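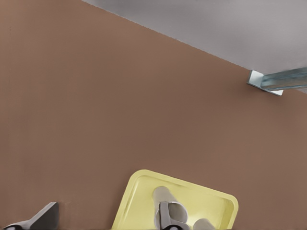

Gandik to Open Evening Break Rooms for Hospital and Transit Workers in Pleldale

PLELDALE, Jul 24, 2019 — Gandik, the regional break room and coffee service company, will open 3 staffed break rooms in Pleldale for people who work evening and overnight shifts. The first will open in January on Steiner Street, across from the hospital's east entrance. The other two will follow at the bus depot and at the old Metari building near the rail yard.

The rooms are meant for workers whose employers do not have a staffed cafeteria after dark. Anyone with a work ID from a participating employer can come in, sit down, heat up a meal and get coffee, tea or soup at no charge. Employers pay a flat monthly fee based on the size of their night crew. So far 11 employers have signed up, including two cleaning contractors, a laundry and a bakery supply warehouse.

Each room will be open for 9 hours a night. An attendant will be on duty the whole time to keep the machines filled, wipe down tables and answer questions. There will be a sink, a row of microwaves, a refrigerator with labeled shelves and a quiet corner with the lights kept low. Televisions were left out of the plan after night workers at the hospital told us they would like one place without one.

Gandik has run daytime coffee service in Pleldale offices for years. The idea for the night rooms came from delivery drivers, who kept hearing the same thing at loading docks. People coming off a break at 2 in the morning had eaten in their cars, or had skipped eating because the vending machine was out of everything except gum.
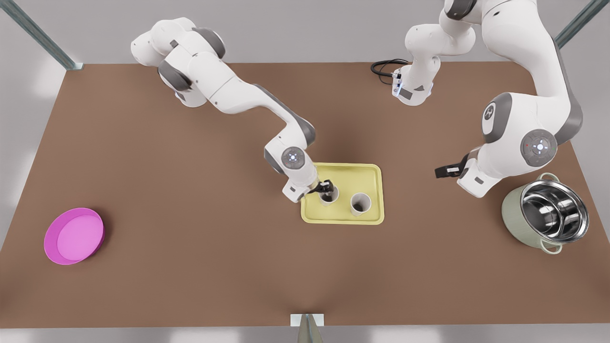 Mahmoud Ragab
Director of Community Services, Gandik

We spent the spring asking night workers what they wanted. We held short meetings at shift change and left comment cards at the depot. Most of the requests were simple. People asked for chairs with backs, hot water that is really hot, and somewhere to charge a phone. Bus drivers asked for a clock that can be read from the door. Several nurses asked for decaf, and we will brew it all night.

The menu will stay small. There will be regular and decaf coffee, black and mint tea, and two soups that change each week. One soup will always be made without meat. Workers can bring their own food, and many have told us they plan to. We will not sell packaged meals in the rooms during the first year.

The Steiner Street room was a shoe repair shop until last fall. The front counter is staying. The back wall has been opened up to make space for larger tables, and a ramp is being added at the side door. Work on the depot room will begin once the city finishes its repairs to the roof.
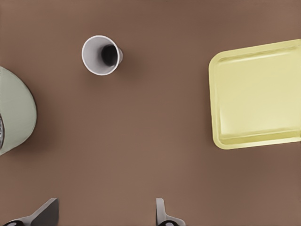 Serving drinks overnight raises small questions that a daytime cafe can leave for later, and cups have been one of them. Many of our customers will be carrying a bag, a coat and a phone at the same time. Small paper cups are cheap and easy to stack, but they are light, and once one is on its side like the white one here, whatever was left inside would be headed for somebody's paperwork. We will stock a heavier mug at each room for people who are staying to sit, and paper cups with lids for people who are going straight back to work. Workers may also bring a travel mug, and the attendant will rinse it on request.

Gandik is now hiring for the Steiner Street room. Attendants will work set schedules and will receive night pay from the first shift. Previous food service experience is useful but is not required. Training is paid and takes place in Pleldale.

Employers who would like to join can still do so before the first room opens — the monthly fee stays the same whether a company joins now or later. Small businesses with fewer than 9 night workers can share one membership with a neighboring business. Applications for jobs and membership forms are available at the Gandik front office in Pleldale.

About Gandik

Gandik provides coffee, tea and break room service to offices, warehouses and public buildings in Pleldale and nearby towns. The company maintains its own machines and makes its own deliveries.

Media contact: Mahmoud Ragab, Gandik Community Services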